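Surnon: Asynchronous Request Handling for Servlet Applications

README for the Surnon library and its sample application

Surnon is a small Java library that allows a servlet application to release its request threads while it waits for a slow back end. It is maintained by the Evano platform group and is used in the internal reporting services at the Zeltorthorpe office. The present document covers installation, configuration, the bundled request log and the terms under which changes are accepted.
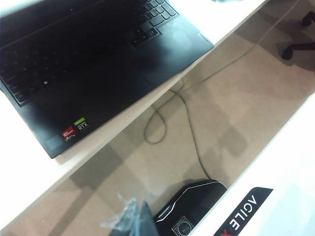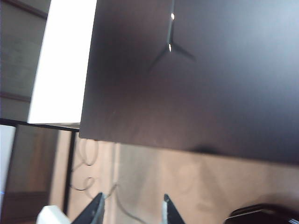
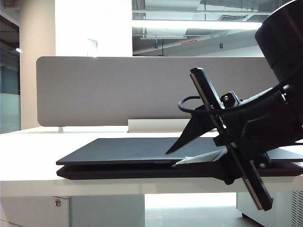 Requirements

A servlet container that supports asynchronous processing is required. The library has no other runtime dependencies. The sample application, named Were, additionally needs a local database, and its build script will create one on first run if the default port is free.

Installation

1. Add the Surnon archive to the library directory of the web application.
2. Enable asynchronous support for each servlet and filter that will handle a suspended request. A single filter without this setting will cause the container to reject the call.
3. Copy surnon.properties from the conf directory to the class path of the application.
4. Restart the container and check the log for the line "Surnon ready".

Configuration

surnon.timeout
The time, in seconds, for which a request may remain suspended. When it expires, the client receives a 503 response and the listener is notified.

surnon.workers
The number of threads in the worker pool. The default is 2. Installations with a remote database will normally need a higher value.

surnon.retry
The number of times a failed back-end call is repeated. The default is 2. Set this to 0 for any operation that changes data.

surnon.log.body
Whether request bodies are written to the log. The default is false, and it must remain false in any environment that handles personal information.

Bundled request log

The directory data/replay contains a request log for use with the load test in Were. It holds 2287 entries, of which 1646 are read requests. The remainder are form submissions whose field values were replaced with generated text before release. Each entry occupies one line and consists of the offset from the start of the log in milliseconds, the method, the path, the response status and the response size in bytes. Fields are separated by tabs.

The log was collected in October from a single reporting service. It reflects office use by a limited group of staff and should not be used to estimate traffic for a public site. Session identifiers have been removed, so entries by the same user cannot be linked.

Known limitations

Listeners are called on a worker thread. Code that reads the security context from the request thread must pass it on explicitly.

Uploads are read in full before a request is suspended. Large uploads will therefore hold a request thread for the length of the transfer.

The replay tool does not follow redirects. Entries with a redirect status are sent once and recorded as they are returned.

Contributing

Proposed changes should be submitted as a patch against the main branch, accompanied by a test that fails without the change. Changes to the public interfaces require prior agreement from the maintainer. Code formatting is checked by the build, and patches that do not pass will be returned without review.

Maintainer

Begoña Rivas, Evano platform group, Zeltorthorpe. Security reports should be addressed to the maintainer directly and should not be entered in the public issue list.

License

The source code is covered by the terms in the LICENSE file. The request log is supplied for testing and research only, under the separate terms in data/replay/TERMS.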